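Likora Panel Parts – Push-Button Switches: Frequently Asked Questions
Last updated 15 August 2022 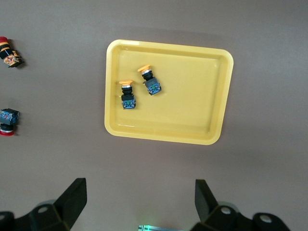

Two push-button switches with orange mushroom caps and blue contact blocks, in a yellow parts tray.

Do the switches come assembled?
Stock switches ship in one piece, with the contact block already on the back of the actuator. If you order caps and blocks under separate part numbers, they come in separate bags and you put them together yourself.

Can I change the contact block later?
Yes. Turn the power off and lock it out, take the wires off the terminal screws, then release the block from the collar. Blocks in the Plonix series fit every actuator in the same series. They do not fit older Drorside actuators, even though the two look close.

How do I know if a block is normally open or normally closed?
Go by the printed marking and the wiring sheet. Please don't go by color. Housing colors have changed between makers and between production runs, and we still get returns from people who matched a block by eye. If the marking has worn off, check it with a meter before you wire it.

Can I use an orange mushroom button as an emergency stop?
No. An emergency stop needs a red actuator, a yellow background and a latching mechanism with direct opening contacts. We sell orange caps for ordinary machine functions, such as cycle hold or reset. Ask the person responsible for safety at your site if you are replacing an existing stop button.

What size hole do I need?
Hole size is on the drawing for each part number. Leave at least 50 mm between centers for mushroom caps so that a gloved hand doesn't press two at once. For panels with legend plates, we suggest 57 mm.

How should I store loose switches?
Keep them in a shallow tray or a divided bin, one part number to a tray. Laying them on their sides is fine. Don't pile them deep – the terminal screws scratch the caps, and scratched caps can't be returned.

Do you sell the trays?
We sell them in packs of 40 from the Cheng Street counter only. They are too bulky to ship at a sensible price.

Is there a minimum order?
Not for stock colors. Special cap colors start at 400 pieces and have a longer lead time, which we confirm with the quote.

Can I return switches I haven't installed?
Yes, with the packing slip, as long as the terminals show no sign of wiring. Orders placed before June fall under the old return terms, printed on the back of the invoice.

One of my terminal screws is missing. What now?
Send us the part number and your order number. We mail replacement screws free for stock blocks. Please don't use a screw from another make, as the threads differ.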